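Water rates at Gronuncombe

The new water rates start in August. The basic charge stays the same for homes using up to 1000 gallons a month. Past that, each extra 100 gallons costs 50 cents.
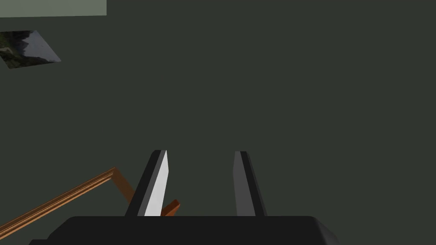
When will the first bill at the new rate go out? Bills mailed in September will be the first to show it.

Meters on Arumugam Lane will be read by hand until the new ones are in -- please keep gates unlocked.
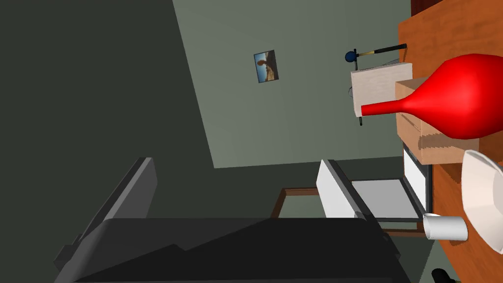
Geetha Raju writes that her last bill was $255 and a leaking toilet was to blame, so check yours first.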